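Stilten opens its bed-making program for two-arm robots to outside partners

TRENETBRIDGE, September – Stilten, a company which develops teaching tools for household robots, announced today that its bed-making program is open to partners from the care and hotel sectors. The program was prepared during the spring and summer in the company's training rooms in Trenetbridge.

In the program, a human operator guides a robot with two arms by remote control. The operator holds a pair of light handles, and the arms of the robot follow the movement of the hands. Each guided attempt is recorded from start to end, and the recordings are then used to train the robot to do the same task without guidance. The system of handles and software carries the name Tamuno.

Until now the company has recorded 117 hours of guided bed-making with 4 operators. The operators had no technical education before they joined. According to Stilten, a new operator needs 3 days of practice before the recordings are good enough to be used for training.

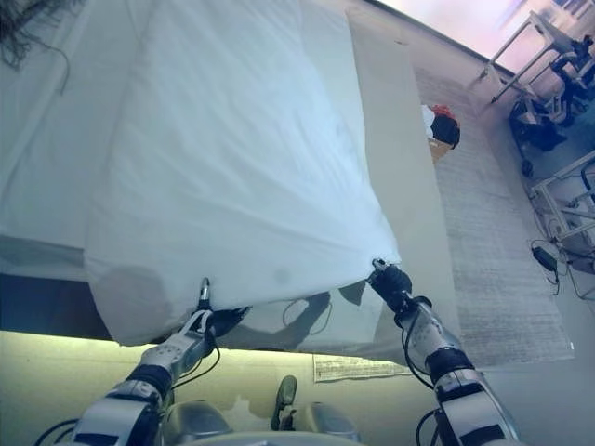

Cloth is one of the difficult materials for a robot. A cup keeps its shape when it is lifted, but a sheet changes its shape with every pull, and two arms must agree on how strong they pull and in which direction. For this reason the company decided to teach the task by hand guidance and did not write the movements as fixed rules. The operators are also asked to keep the small mistakes in the recording, for example when a corner slips and must be taken again, so that the robot can learn the correction as well.

"We wish to be clear about what is ready and what is not ready," the company said in its statement. "Guided work is possible today. Work without guidance is still in testing, and we will publish the results when we have enough of them."

The first partner is Prunby, an operator of guest houses, which will provide 70 beds of different height and width for the next recording period. The recordings will be made in the morning hours, between the departure of guests and the cleaning of the rooms. No guests will be present.

Partners who wish to take part can apply through the Stilten office in Trenetbridge. The company kindly asks that applications include the sizes of the beds and the type of bed linen in use.

About Stilten
Stilten develops remote control and recording tools for robots in homes and guest houses. Its office and training rooms are in Trenetbridge.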